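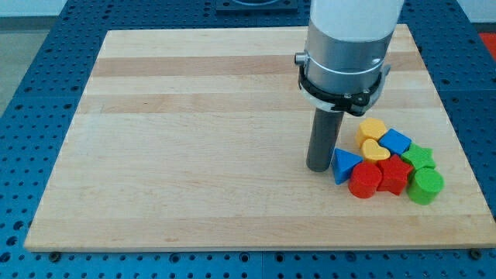
4. Setting Up the Shape Block Station

4.1 Purpose of this section

This section covers the preparation, daily use and storage of the Skirnov foam shape block station. It applies to all Brestmont activity rooms fitted with a perforated work table. Staff who set up the station for the first time should read the whole section before beginning.

The station consists of a flat wooden board placed on the table and a small group of foam blocks placed on the board. The board gives the blocks a smooth, level base. Blocks set directly on the perforated surface may tip when a narrow edge falls across a hole.

4.2 Items required

One maple board, glued-strip construction
One starter group of foam shape blocks in yellow, blue, red and green
One lidded storage bin
Two clean cotton cloths
Mild dish soap

The starter group contains eight blocks, two of each color. It is drawn from the full Skirnov assortment and includes cylinders, stars, a heart, a cube and a triangular prism. Additional blocks may be brought out as described in 4.6.

Note: Strips in a maple board vary in shade. A darker tan stripe is a natural feature of the wood and is not grounds for return.

4.3 Preparing the table

1. Remove all items from the part of the table to be used.

2. Wipe the perforated surface with a dry cloth. Crumbs and dust collect in the holes and should be brushed out with a soft brush.

3. Check for raised screws, pegs or clips left in the holes. Remove them and return them to the hardware tray.

4. Confirm that the table does not rock. Adjust the leveling feet as directed in Section 2.

Caution: Do not use spray cleaner on the perforated surface. Liquid passes through the holes and may reach the shelf below.

4.4 Placing the board

1. Carry the board with both hands, one on each short side.

2. Lower the front edge first, then the back. Keep fingers clear of the underside.

3. Line up the front edge with a row of holes. The rows serve as a guide for returning the board to the same position each day.

4. Press lightly on each corner. If a corner lifts, turn the board over and test again. A board that rocks on both sides is warped and should be set aside.

5. Run a cloth along the edges. If the cloth catches, sand the spot with 320 grit paper, in the direction of the grain, and wipe away the dust.

Caution: The board is heavy for its size. Do not leave it leaning against a table leg or wall while the station is being prepared.

4.5 Laying out the blocks

1. Inspect each block before it is placed. Withdraw any block with a tear, a missing corner or a crumbling surface.

2. Stand the cylinders upright on a flat end. Cylinders laid on their sides will roll.

3. Lay stars and hearts on their broad faces. They may be stood on edge during play, but should not be left that way between sessions.

4. Lay the triangular prism with a triangular face upward. This makes the shape easy to recognize from any side of the table.

5. Place the remaining blocks close by, in loose rows. Exact spacing is not required. A tight group leaves the rest of the board free for building and sorting.

6. Keep blocks well back from the board edges.

Note: Matching blocks by color and matching them by shape are separate activities. Because colors repeat across different shapes, tell participants which rule applies before they begin.

4.6 Adding blocks

Up to 22 blocks may be used on one board. Above this number the blocks crowd one another and participants tend to move them onto the table. If a larger group is expected, prepare a second board.

The Maldonado storeroom holds the reserve stock, last counted in October 2025 at 2,171 blocks. Requests for replacements should state the color and the shape. The reserve is reordered when stock falls below 2,000.

4.7 Cleaning

After each session, wipe the board with a barely damp cloth, following the grain, and dry it at once with the second cloth. Do not soak the board or place it in a dishwasher.

Wash foam blocks weekly:

1. Fill a basin with lukewarm water and a few drops of dish soap.

2. Press each block gently under the surface and release. Do not wring or twist.

3. Rinse in clean water.

4. Set the blocks on a towel, apart from one another, and leave them overnight.

Caution: Do not dry foam blocks on a heater, in a dryer or in direct sun. Heat hardens the foam and fades the color.

Blocks that have been in a participant's mouth are to be removed from use immediately and washed before they are returned to the board.

4.8 Storage

Return the blocks to the lidded bin only when fully dry. Place heavier items elsewhere, as foam left under weight will keep a dent. Store the board flat on the lower shelf. If the station is to be moved between buildings on the Bikeline cart, wrap the board in a cloth and secure the bin lid with the strap provided.

The board is oiled once a year, in December, with food-safe mineral oil. Apply a thin coat to all sides, allow it to soak in overnight and wipe off the excess before the board is used again. Record the date on the card inside the bin lid.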